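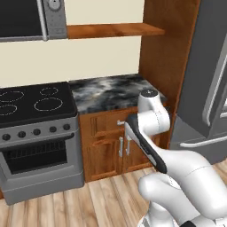 ZATTON, May 15, 2025
Posted by Canteen Operations Office

Our company intends to use a robotic arm for routine kitchen work at the staff canteen, beginning with opening drawers and putting utensils away. The simulated kitchen has a drawer with a short horizontal handle and two cabinet doors with vertical handles. Five employees now perform these duties. What changes should they be told to expect, and when should they be told?

Kuusisto Workplace Services
Employees should be informed before the simulation work is finished. At our Clarkar site, notice was given in March, after the layout had been settled, and several staff members objected that their usual storage order had been ignored. Job descriptions should be revised in writing. Time spent clearing faults must be counted as work time.

Urkell Facilities Desk
Agree with the above. Also check break schedules. Ours had to be redone twice.

Canteen_Reader_87
We do not have one of these, but I would ask about training pay.

Recent items
Shift notice periods for kitchen staff
Who may stop an automated line?
Retraining allowances
Shared lockers at small sites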